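Home | Topics | Ask | Members | Log in

Packing up a dark wood dining table for a move: cartons on top or not?

Rianne Mertens
Jan 11, 2020

Hi all! We're moving to Firbridge and I'm having way too much fun with the packing. The dining table is my main packing station (perfect height, no more sore back!), but it's dark wood with a satin finish and I'd love for it to get to the new place looking as good as it does now. Is it okay to slide cardboard boxes around on bare wood? And what do you put on the table itself for the truck?

Osamu Furukawa
Cardboard is fine, I've done it for years. Just don't drag a full one.

Asuka Oda
Oh, I love this stage of a move! Plain cardboard is pretty gentle, but grit stuck to the bottom of a box isn't, and dark satin finishes show every fine scratch. Wipe the table with a barely damp cloth, dry it, then put down an old cotton sheet before you start filling boxes. Brush off the underside of each box too, especially if it's been in a garage.

Fold your boxes on the table while they're empty, fill them there if they're light, and do books and dishes on the floor. For the truck, take the legs off if they unscrew, tape the bolts in a bag to the underside, and wrap the top in a moving blanket. Tape goes on the blanket and never on the wood! Plastic wrap straight on the finish can leave cloudy marks in August heat, so blanket first.

Before you wrap it, look across the top from a low angle near a window. Glare is wonderful for this, it brings up the grain and any scratches, and then you know what was there before the movers came.

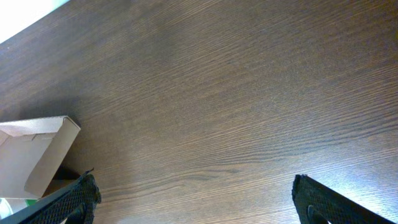 Shota Uchida: felt pads under the boxes work too, if you don't have a spare sheet. I'd skip newspaper though, the ink came off on my mother's table and it took me 2 evenings to get it clean.

Asuka Oda
Good point about the ink! Plain packing paper is great if the sheet's already packed.

Contact us | Copyright 2020 Molotham Home Help | Back to top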